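Produce Display Area: Monthly Safety and Condition Checklist
Site: Plallen showroom, ground floor
Month: May
Checked by: Jianhua Jia
Status key: OK / Monitor / Action

General note. The form is the same one used at the Bina site, with the electrical items moved to the end. Comments are written for whoever picks up the actions, so please read those even where the status is OK. The walk-round started at 2:30 pm.

Section 1. Tiered stand

1.1 Stand sits level on the floor, no rocking when pushed at the top crate. OK.

1.2 Metal frame free of sharp edges and loose fixings. Monitor. One bolt on the lower cross piece took a half turn. Check again next month and replace the washer if it has moved.

1.3 Crates seated fully in the frame. OK. All three lifted and put back.

1.4 Wood free of splinters on the front boards. OK. The wood is unfinished, so run a gloved hand along the top board each month. Small screw holes near the corners of the top crate are clean and do not need filling.

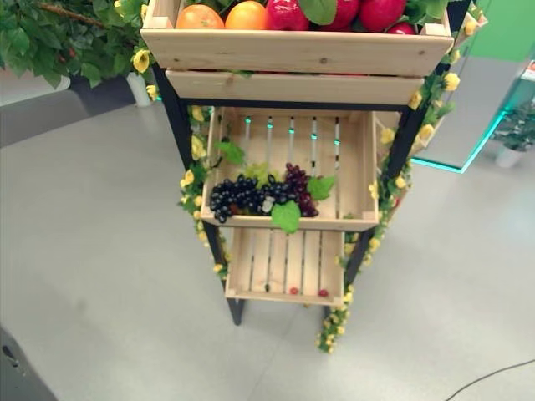

Item 1.4, top crate with apples and oranges, grapes on the tier below.

1.5 Fruit does not sit above the rim where a passing sleeve could catch it. Monitor. The apples are lined up right along the rim of the top crate. Push them back a little when restocking.

1.6 Vine leaves and stems kept inside the crates. Monitor. A leaf droops over the front edge of the middle crate. It is soft and there is no wire in it, but it should be tucked in.

1.7 Stand at least 56 inches from the nearest doorway. OK. Measured.

Section 2. Artificial fruit and foliage

2.1 No fruit cracked or split, no foam showing. OK. Two lemons were taken out last month and have not been replaced. The replacement order is with Zou.

2.2 Grapes firmly attached to their stems. Action. Loose grapes on the floor are the main slip hazard in this area and they are also small enough for a child to swallow. Hold each bunch by the top, support the side with the other hand and pull lightly on the lowest grapes. Any bunch that drops one goes in the repair box, and does not go back on display with glue still curing.

2.3 Floor clear of leaves and fruit. Action. Leaves come off when bunches are lifted and they slide easily on this floor. Look along the front edge of the low table as well as under the stand. 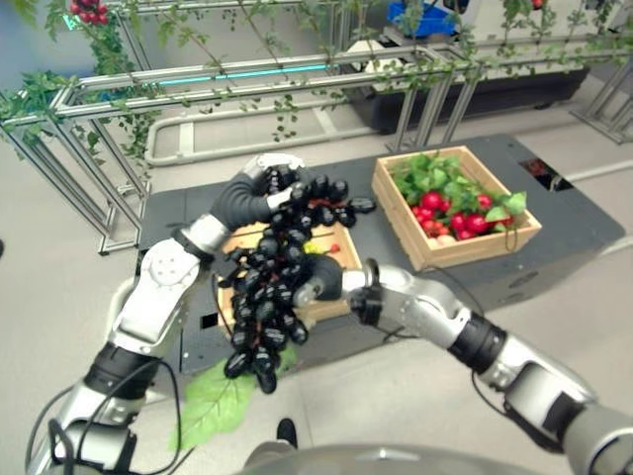

2.4 Dust. OK. Wiped with a barely damp cloth. Do not use the spray cleaner from the kitchen cupboard, which left the old apples sticky.

2.5 Small pieces kept back from the edge. Monitor. The small tomatoes are the pieces that go missing most. Stock sheet says 265 pieces for the whole area, and the sheet was not checked against the crates this time.

2.6 "Not food" card on display. Action. Card missing. Flilletti printed the last set, ask for the same size.

Section 3. Low table and loose crates

3.1 Table top sound, seams flush. OK. Ran a straight edge across the seam, no lip.

3.2 Crates stable on the table, with no part hanging over the side. OK. One crate is set at an angle. This is fine as long as the corner stays on the table top.

3.3 Crate bases intact. OK. The slats are easiest to check in the crate with less in it. Press each slat with a thumb. For the full crate, take the red produce out first and lift the leaves in one piece.
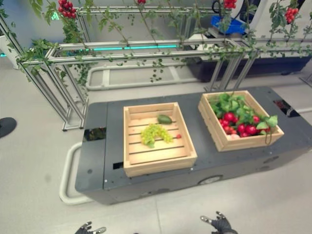 3.4 Crate weight safe for one person to lift. OK. The fruit is light, but the leaves block the view of the floor when a full crate is carried. Empty the foliage first.

3.5 Hanging stems and string. Monitor. Trim or tuck in anything that hangs over a front edge, same as 1.6.

3.6 Vines fixed to the frame behind the table. OK. Ties are tight. Two ties replaced at the far end.

Section 4. Electrical and access

4.1 Lights near the display cool to the touch and clear of foliage. OK.

4.2 Sockets and plugs undamaged. OK.

4.3 Extinguisher in place and in date. OK. The bracket label is peeling, new label requested.

4.4 Walkway clear on the door side. OK at the time of the check.

Actions carried forward

2.2 Test all grape bunches, repair or withdraw. Within 7 days.
2.3 Add the table front to the daily sweep.
2.6 Replace the card.

Spend to date on this area is 2,630 including the stand. The lemons and the card are not in that figure yet.

Signed: Jianhua Jia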